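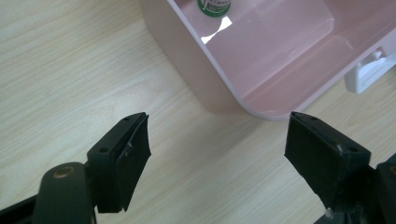 Notebooks > Finishing bench > Vass oil trials

April, 14:00 start

Third coat of Vass hard oil on the Trusutcombe ash offcuts. Batch weight before coating 473 g. Wiped on thin with a cotton rag, left 39 minutes, buffed off. Panel 4 still tacky at the end grain – sanded too coarse, I think. Left it out of the averages.

Urkeo oil on the control pieces, same rag type, same wait. Less amber, more drag when buffing. Water drop test tomorrow on both sets. Do not stack them before then.

Clakora gloss meter reads high until warmed up. Discard the first few readings.

To do: recut panel 4, order rags, relabel the Urkeo tin.

Comments

Which grit on the end grain? I had the same tackiness with Vass on oak.

Try a longer wait before buffing – worked on my set.

Meter is due for calibration, please log it.

Recent entries
Rag disposal, revised
Ash offcuts: moisture readings
Urkeo first coat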